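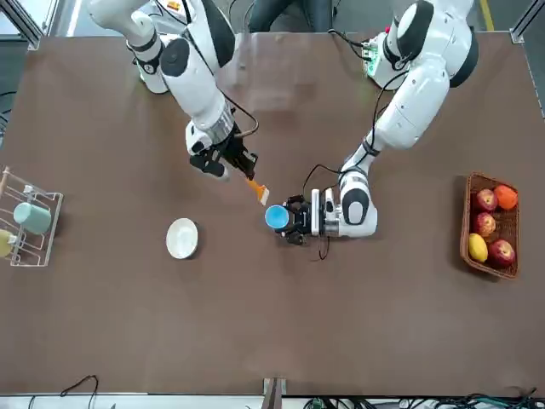 Two arms on one cup: brush or spatula in one gripper, cup in the other.

Home > Kitchen > Cleaning > Tools > Shop Floor > Ask Us

Can a Machine Wash a Cup Yet?

By Leopoldo Jaramillo

Readers of the dishwashing pages keep asking whether they should wait for a machine before buying another drying rack. Buy the rack. The longer answer takes one small chore, cup washing, and goes through it step by step, with the hand method first and the state of the machine after it. A few shop-floor notes are at the end.

Holding the cup

By hand: grip the cup low on the outside, thumb opposite two fingers, and tip it so the mouth faces the brush. Wet plastic slides, so keep the grip below the rim and turn the cup with the fingertips between strokes.

By machine: two-finger grippers do well on straight or slightly tapered cups. The weak point is force. Thin plastic goes oval under a hard squeeze, and an oval cup jams the brush. Glazed mugs are stiff enough but heavy for their grip area, and the handle gets in the way about as often as it helps. A soft pad on each finger is the usual fix and has to be replaced when it glazes over. If you test a gripper at home or at school, start with a tumbler, dry, and set the force at the lowest value that survives a gentle tug.

Brushing

By hand: 5 turns against the wall, then press into the corner where the wall meets the bottom. Most stains people complain about are in that corner. For tea stains, use a paste of baking soda and water, leave it ten minutes, and brush again.

By machine: this is a two-arm job. One arm has to hold still while the other pushes, or both have to move together. Reaching the mouth of the cup with the brush is the easy part. Keeping even pressure on a wall the machine cannot see is the hard part, and without a force reading at the wrist the brush either floats or bends. Wide brushes forgive more error than bottle brushes but miss the corner in a narrow cup.

Azucena Quezada ran 100 dry brushing cycles on a Kasex bench arm in January. Her note on the result was short: walls acceptable, corners poor. She got better corners with a shorter handle, which bends less. The same change helps people. If your brush handle flexes when you press, cut it down or choke up on it.

Setting down and racking

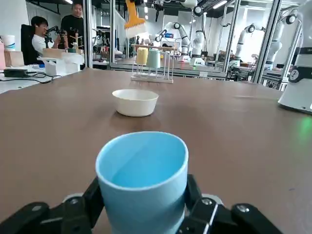

Upright grip on a tapered tumbler, seen from the wrist. Cups already on the rack behind.

By hand: shake once over the sink, turn the cup over, and hang it or stand it where air can get inside. A cup set mouth down on a flat towel dries slowly and picks up the smell of the towel. Wire or rod racks are better. Leave a gap between cups.

By machine: picking a cup up and setting it down on an open table is close to solved for known shapes. Racking takes more. The cup has to be turned over, which often means a second grip, and then lined up with a rod the gripper may be hiding from its own camera. A wrist camera helps on the way in and goes blind near the end. A second, fixed camera over the table covers the gap.

Three things on your side make racking easier for any arm, and for a child or anyone with a stiff wrist:

- Fix the rack to the counter. A rack that shifts a quarter inch spoils the next cup too.
- Choose rods with rounded tips.
- Keep bowls and fruit baskets out of the path between sink and rack.

Water

Most bench trials of this kind are run dry. Sealing a wrist joint against suds is an old problem with known answers, all of which add weight and cost. Before you believe a claim about a dish robot, ask if it was run with water, and for how long.

Time

Itzel Cuautle washes and racks a cup in nine seconds. Her best figure for a two-arm setup, brushing included, is more than 2 minutes. A regular dishwasher beats both on attention required, and for cups that can take the heat it is still the machine to own.

Shop-floor notes

The same limits hold at the bench. Baltazar Ponce tried brushing chips out of drilled bushings with two arms at Rascombe. Bushings held in a fixture came out clean. Bushings held in the second gripper did not, at least on the first pass. He went back to one arm and a fixture, and bought a Dreßler parts tray to load it from.

For small shops considering the same:

Use a fixture wherever the part allows one. Save the second arm for parts that must turn during the work.

Route cables above the work. A cable lying on the table will be dragged across it.

Mark the home position of every tool with tape or paint. Arms look for a tool where it was last time, and so do people on the night shift.

Check brush wear by length. Write the new length on the handle and replace at two thirds.

Next page: Drying racks compared, wall and counter types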